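The Kurkow Play-and-Learn Floor Kit

I get asked about this kit more than anything else I carry, so I've finally given it a page of its own. I ran a toddler room for 23 years before I started selling materials to other teachers, and the Kurkow is the set I wish I'd had in my very first classroom (I had a box of mismatched blocks and a rug that smelled like soup).

The idea is pretty simple. You get one big padded mat that unfolds into 4 connected squares, plus a canvas bag of pieces that stick to it, snap to it or slide through it. Kids from about 18 months up can use it, and it was designed from the start with early intervention in mind. There are large pieces with thick grips for children who are still working on grasp, and the raised outlines on the mat are deep enough to feel with a whole palm. I've used it with a little guy who wouldn't touch anything fuzzy and with a girl who only wanted fuzzy, and they both found a square they liked!

What comes with it

The folding mat, wipe-clean on both sides
10 matching pieces, each with a raised edge
A canvas bag with a drawstring
A set of picture cards, unlabeled so you can use any home language
The teacher booklet, which is short and which you should read

I want to say a bit more about the booklet. Bustamante wrote a new one for this version and it's so much better than the old one. The old one had a lot of charts. The new one gives you a page per activity, with a plain note on what to watch for and a couple of ways to make it easier or harder. If you write IEP or IFSP goals, you'll find wording in the back that you can adapt. I still change most of it, but it beats staring at a blank form at 4:30 in the afternoon.

How it holds up

My own demo mat has been to a lot of workshops, and the corners are a little scuffed and that's it. The snaps are the one thing I'd keep an eye on. They're stiff when the kit is new, stiff enough that I loosen them myself before I hand the pieces to a child. Open and close each one a bunch of times while you're watching TV and they'll be fine.

If you already own the Prekix wall panels, the pieces will stick to those too. They don't fit the Clukthorpe boards, sorry. I tried, and they slide right off.

Cleaning

The mat gets a damp cloth and mild soap, then air drying flat. Please don't fold it while it's still damp. The canvas bag can go in the washer on cold, but turn it inside out first and pull the drawstring tight so it doesn't disappear into its little tunnel. I've fished that string out with a safety pin more times than I'd like.

Ordering

Kits go out within 2 weeks, sometimes sooner if it's summer and schools are quiet. March is my busiest month, when everyone is spending down a grant, so order early if you can. I take school purchase orders, and replacement pieces are sold one at a time, so you don't have to buy a whole kit when a piece goes home in somebody's backpack. Send me a note with the shape you're missing and I'll tell you if it's on the shelf. 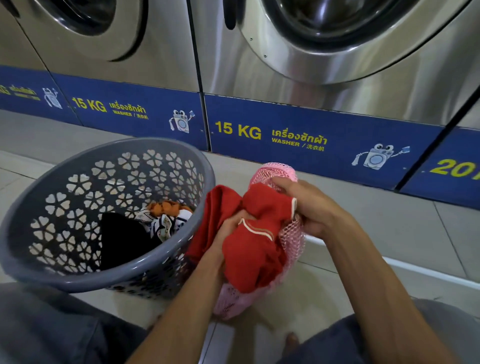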